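A Thursday at the Vadness Arena open day

Fergus MacBrayne had been on at me since October to come up and see the new handball hall at Vadness, and as my knees no longer let me play I had run out of excuses. So up I went on the early train with a flask and a cheese roll, and I'm very glad I did.

The hall holds 2000 for league nights, which sounds modest until you stand on the court and look up at the seats. They come down steeply on three sides, and Fergus reckons the front row can hear the goalkeeper muttering. Our guide was Gavin Skinner, who played on the left wing for Varnora for longer than he would admit to, and who stopped every few yards to tell us about a goal he'd scored somewhere else altogether (I could have listened all day).

We started in the changing rooms, which smelt of fresh paint and embrocation, then went through the tunnel and out on to the court. The under-16s were training with Euan Imrie, working over and over on the same move: a cross between left back and centre, and a quick ball into the pivot. The little lad in goal was tremendous! He saved two penalties in a row and got a round of applause from all of us in our visitors' stickers.

After that came the bit I'd been looking forward to, a talk by Callum Innes on last season's cup run. He had the match film of the semi-final against Gakeo and went through the last ten minutes with the sound off — a good thing, as I'm told the bench was not at its most polite. I hadn't realised how much of that comeback was down to the defence stepping out to the nine-metre line and simply refusing to go back.

Lunch was soup and a bridie upstairs, with around 80 of us squeezed in at the long tables, and then we were free to wander about the building until three.

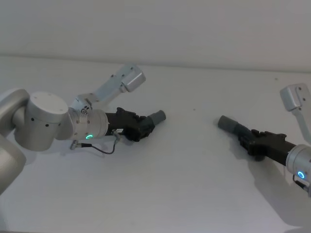 Two robot arms, gripper to gripper, over a white tabletop.

I finished up in the Shearer Stand with Habibur Wickramasinghe, who has hardly missed a home game in years and keeps every programme in shoeboxes. We agreed that the team needs another right back and disagreed about almost everything else.

My train was late, of course, but I had the fixture list to read. The next home match is against Varnora, and Fergus has already put my name down for a seat near the halfway line.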